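Let the kids do the boring jobs

I coach the robotics club at Ostgate, which means I get asked every April why we don't enter the sumo league. It's a fair question. Sumo is loud, it fills a gym, and parents understand it the second they walk in. My answer is that I think our students are having a better time with plumbing parts, and I'd like to make the case for it.

Our senior project this year is called Jikum. The task sounds like nothing at all: two arms, one table, dark plastic pipe fittings, pick them up and put them where they belong. Chrysanthi Politis came up with it after a summer spent sorting fittings by hand in her uncle's shop. She swore a machine should be doing it, and then she spent the whole fall term finding out why it's hard. A curved piece has hardly any flat spots to hold. Grab it a bit too far along and it swings. Put it down at a slightly different angle and yesterday's program is useless.

I love that! A sumo match is over before anyone has had time to think. With the fittings, you watch a group of sixteen-year-olds argue for half an hour over which side of an elbow a gripper ought to come in from, and every one of them has a theory, and they can test all of them before the late bus.

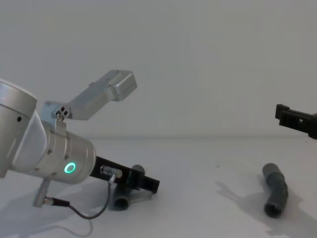

The students also learn to count their failures properly. Dionysis Alexiou set the rule that a run only goes in the logbook if somebody wrote down the starting position first, and the club has logged 742 of them on those terms. The goal is 1000 by the end of the year. I've seen plenty of competition teams who remember their three best runs and couldn't tell you a thing about the other ones. Our lot can open the book at any page and tell you what the arm was asked to do and what it did instead.

Apostolos Lambrakis, who coaches a very good sumo team across town, thinks I'm taking the fun out of it. We've had this argument over a lot of coffee. He says kids need a crowd and a deadline, and he has a point – our open evening drew a much smaller crowd than his final did. Some of our younger members do drift off to his side of town, and I don't blame them.

But I'd ask him to come by at four in the afternoon and watch Athina Stefanou teach the grade nines how to jog an arm slowly toward the table. She was terrified of the thing in September. Now she runs the safety talk, and she's better at it than I am.

What I'd like to see is a regional event built on this sort of work. Give every team the same 100 fittings and a full day. Let them publish their logbooks, score the logbooks too, and hand out a prize for the best-explained failure. I've already pitched it to the organizers of the Pruditz meet, and they didn't say no – they asked how we'd seat an audience. I'm working on that part.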